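Trerkus OS

Trerkus OS (Eigenschreibweise: trerkusOS) ist eine auf Android basierende Benutzeroberfläche des Herstellers Flutora für Smartphones und kleinere Tablets. Vorinstalliert auf allen Geräten der Steyn-Reihe. Quelloffen nur in Teilen - Systemkern ja, Startbildschirm und Kamera-App nein.

Überblick

Anders als viele Herstelleroberflächen verändert Trerkus OS das Aussehen von Android nur wenig. Schnelleinstellungen, Benachrichtigungen und App-Übersicht entsprechen weitgehend der Vorlage. Eigene Anpassungen betreffen vor allem Gestensteuerung, Akkuverwaltung und die Verwaltung von App-Berechtigungen. Einen Werbebereich im Launcher, wie bei günstigen Geräten anderer Anbieter verbreitet, gibt es nicht.

Geschichte

Die erste Fassung erschien als reiner Launcher zum Nachinstallieren, damals noch unter dem Namen Flutora Home. Erst mit dem ersten Steyn-Modell wurde daraus ein vollständiges System. Version 2 brachte das einhändige Bedienfeld am unteren Rand, Version 3 eine komplett neue Einstellungs-App, die wegen ihrer Verschachtelung kritisiert und mit 3.1 teilweise zurückgebaut wurde. Seit Version 4 werden Systemapps getrennt vom Betriebssystem aktualisiert.

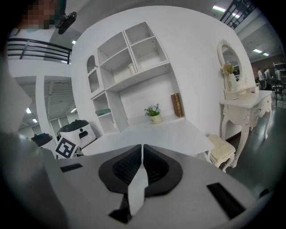 Version 5 gilt als größter Einschnitt. Die bis dahin nötige Anmeldung bei einem Flutora-Konto entfiel, Sicherungen lassen sich seitdem auch lokal oder auf einem eigenen Server ablegen. Gleichzeitig fiel die Unterstützung für die ersten beiden Steyn-Generationen weg - im Nutzerforum länger umstritten, zumal die Geräte technisch ausgereicht hätten. Eine inoffizielle Portierung existiert, wird aber nur unregelmässig gepflegt.

Funktionen

Randleiste: Wischen vom rechten Rand öffnet eine Leiste mit bis zu 10 Apps oder Kontakten. Reihenfolge frei wählbar, Seite ebenfalls. Im Querformat standardmäßig aus.

Stille Stunden: Zeitplan für Benachrichtigungen, getrennt nach Apps. Ausnahmen für Anrufe und Wecker möglich. Kalendereinträge können den Modus auslösen.

Ladegrenze: Begrenzt den Akkustand auf einen festen Wert. Ab Version 5 auch zeitabhängig, sodass der Akku erst kurz vor dem Wecker vollständig geladen wird.

Zwischenablage: Speichert die letzten 44 Einträge. Passwortfelder werden ausgenommen, angeheftete Einträge bleiben nach einem Neustart erhalten.

Symbolpakete: Unterstützt gängige Formate von Drittanbietern. Mitgeliefert werden drei Pakete, darunter ein einfarbiges. Bei Ordnersymbolen greift die Anpassung nicht.

Zweitprofil: Getrennter Bereich mit eigener PIN, gedacht für berufliche Nutzung. Dateien lassen sich nur über das Teilen-Menü austauschen. Einige Banking-Apps verweigern im Zweitprofil den Start.

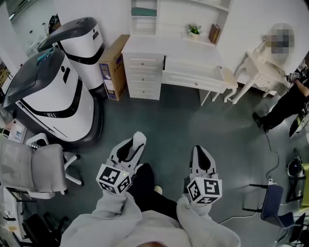

Aktualisierungen

Sicherheitsupdates erscheinen alle zwei Monate, grosse Versionssprünge einmal jährlich, meist im April. Verteilt wird in Stufen - zunächst 200 Geräte aus dem Testprogramm, dann 600, danach alle übrigen. Wer nicht warten will, kann das Paket von Hand einspielen; der Bootloader muss dafür nicht entsperrt sein.

Flumuvgate

Als Flumuvgate wird in Foren ein Fehler in Version 4.2 bezeichnet, benannt nach dem Hintergrunddienst flumuv. Der Dienst, zuständig für die Bewegungserkennung beim Anheben, beendete sich im Ruhezustand nicht. Folge: stark erhöhter Stromverbrauch, bei manchen Modellen spürbare Erwärmung. Flutora empfahl zunächst, die Geste abzuschalten, und lieferte später die Korrektur mit 4.2.3 nach. Der Dienst wurde in Version 5 vollstänig ersetzt.

Rezeption

Gelobt werden meist Geschwindigkeit und Zurückhaltung der Oberfläche, auch auf Geräten mit wenig Arbeitsspeicher. Kritik gilt der Kamera-App (wenige manuelle Optionen, langsamer Nachtmodus) sowie der teils holprigen deutschen Übersetzung.

Siehe auch

Liste von Android-Oberflächen
Launcher (Software)
Steyn (Smartphone-Reihe)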